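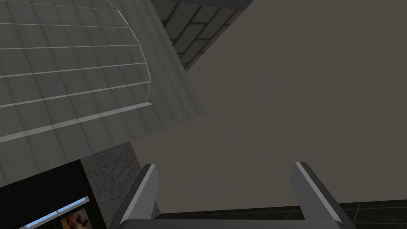 About Gurkley

April – Posted by the Gurkley office – 6 min read

Gurkley builds simulated rooms for people who train and test robot arms. We sell a library of household scenes called Lando, and we run a grading service called Emeo that tells you how a control policy behaves inside those scenes. We work out of two rooms on the second floor of a former print shop on Cuesta Road, above a tire dealer. The stairs are at the back.

Most of our customers are university labs and small robotics firms. A few are larger companies that have their own simulation staff and come to us for rooms they haven't seen before. We also license Lando to colleges for teaching, at a lower rate, and there is a section on that further down.

How we started

The company began as contract work. We were modelling kitchens for a cabinet maker who wanted customers to be able to walk through a renovation before signing for it. The kitchens were accurate to the millimetre and looked fine from standing height. Then a robotics group asked whether they could put an arm in one, and the trouble started. Cupboard doors had no hinges. Drawers were solid blocks with a line drawn around the front. A mug could be looked at but had no weight, and if you dropped it, it fell through the counter and kept going.

We spent the winter rebuilding those kitchens so that things could be picked up, opened and put down. By spring we had stopped taking renovation work. Some of the original layouts are still in the library under their old job names, which is why a scene might be called after somebody's street.

What is in Lando

Lando currently holds 304 scenes. They are mostly kitchens, with a smaller number of dining areas, laundries, workshops and living rooms. Each scene comes with a set of objects that can be handled, a list of tasks, and a start state that can be shuffled. You can move the furniture, change the flooring and wall finishes, swap the objects and set the lights. You can also leave all of that alone and run the same room 800 times in a row, and plenty of people do.

A licence covers the following:

The scenes themselves, with collision shapes and joint limits already set.
The object set, with mass and friction values we have checked by hand.
A gripper model with two parallel fingers, or your own model if you have one.
Camera placements at the wrist and at fixed points in the room.
Updates for the length of the licence.

The physics settings are all in plain text files. If you think our friction value for a wooden spoon is wrong, you can change it, and we would like to hear what you changed it to.

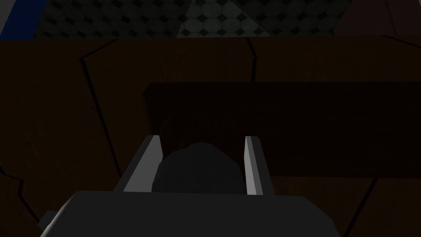
Low contrast is something we put into the library on purpose. Early versions of Lando were lit like a showroom, and every object stood out clearly from whatever it was sitting on. Policies trained in those rooms did well in those rooms and then did poorly on a customer's actual bench at four in the afternoon. So we darkened a good share of the scenes and paired objects with surfaces close to them in tone. A dark, rounded object between the fingers, with a long dark block directly behind it and a deep brown tabletop underneath, gives a wrist camera very little to work with. The pale inner faces of the fingers may be the brightest thing it gets. If your system depends on a clean outline, a setup like that will show it early, and you can decide what to do about it before you are standing in somebody's dining room.

We don't claim that a policy that does well in Lando will do well in a real house. It is a cheaper place to find the first few hundred problems. Customers who want a real-world check should budget for one, and we will say so on the first call.

What Emeo does

Emeo is the service side. You send us a policy in a container, we run it in scenes you haven't been given, and you get a report. The standard run is 70 scenes. We keep the scenes used for grading out of the public library and rotate them, so a high score should mean something more than familiarity with the room.

The report lists each attempt with its start state, the task, the result and the recorded views. Results are pass or fail, with a short note on the type of failure. We used to give a single overall score out of a hundred and dropped it after customers told us they were only reading the number. The breakdown by room type and task is now on the first page, and there is no overall score anywhere.

Turnaround is normally two working weeks. It is longer in the month before the big conference deadlines, and we can't do much about that. If you know you will need a run, book it early. We hold the slot without a deposit.

Wrist views

A lot of our time goes into what the wrist camera sees, more than we expected when we set up. A fixed camera in the corner of a room gives a sensible view of almost anything. A wrist camera goes where the hand goes, tips over with it, and ends up very close to whatever is nearby. Large flat surfaces with no markings are hard on most systems we have tested, and so are steep angles where a tiled plane meets a plain one. We don't clean these views up. The camera sits where the customer's camera would sit, the fingers stay in view, and if a panel fills half the image then it fills half the image.

We do check that the textures hold up at close range. Grout lines are a common fault in bought-in models – they look right from across the room and break into smears when a camera gets near them. Stone and wood have the same problem. One of us goes through each new scene at gripper distance before it is released, surface by surface. It is slow work and we haven't found a way to hand it off to a script.
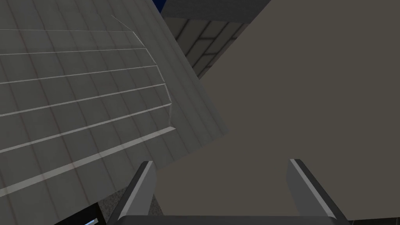 Teaching licences

Colleges and universities can license a smaller version of Lando for coursework. It has a reduced set of scenes, the same object files and a simplified install that will run on an ordinary lab computer with a mid-range graphics card. Students can save their work and take it home. There is no limit on the number of students in a class, and we don't ask for enrolment lists.

We provide a set of exercises, starting with opening the gripper and moving it to a point, and ending with a short pick-and-place task in a cluttered kitchen. Instructors are welcome to rewrite them. Several have, and two of the exercises in the current set began as somebody's rewrite.

Teaching licences run from September to August and can be started partway through the year at a reduced fee.

How we price things

Prices are on the pricing page and are the same for everyone in each category. We took a long time to get to that point. For the first while we quoted every job separately, and customers compared notes, as they should, and found that they had been charged different amounts for the same rooms. We wrote to all of them and evened it out.

Custom scenes are still quoted by the job. A single kitchen built from your measurements takes us a few weeks, depending on how many doors and drawers need to work. Send photographs with a tape measure in them if you can. Floor plans from a builder are useful but tend to leave out the things a robot will bump into, such as radiators, towel rails and the handle on the oven.

Grasp review

The newest part of Emeo is grasp review, and it came out of customer requests. A pass or fail at the end of a task doesn't tell you whether the grasp was any good along the way. With grasp review we go back through the recorded wrist views and mark the point of contact, the gap on each side, and how the object sits between the fingers. Objects with rounded shoulders get extra attention, as they tend to be gripped too high. It is available as an add-on to the standard run and adds three working days. 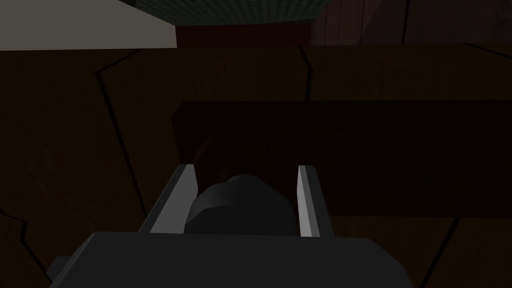
One customer wrote to us after a first review that the notes on finger placement were "more use to us than the pass rate, though we'd have liked them in a spreadsheet," and asked whether the marks could be exported with the recordings. They can be now. The export is a plain table, one row per grasp, and it goes out with every review at no extra charge. The same customer thought our failure notes were too short, and we are working on that.

Getting in touch

The office is open from nine to five, Cuesta Road time. Email is better than the phone for technical questions, as the person who answers the phone may not be the person who built your scene. If something in a scene is broken, send us the scene name, the start state number and a recording if you have one. Fixes to released scenes go out with the next update, and the change is listed in the release notes along with anything it might do to your earlier results.

Visitors are welcome by arrangement. Parking is behind the building, in the spaces that aren't marked for tires.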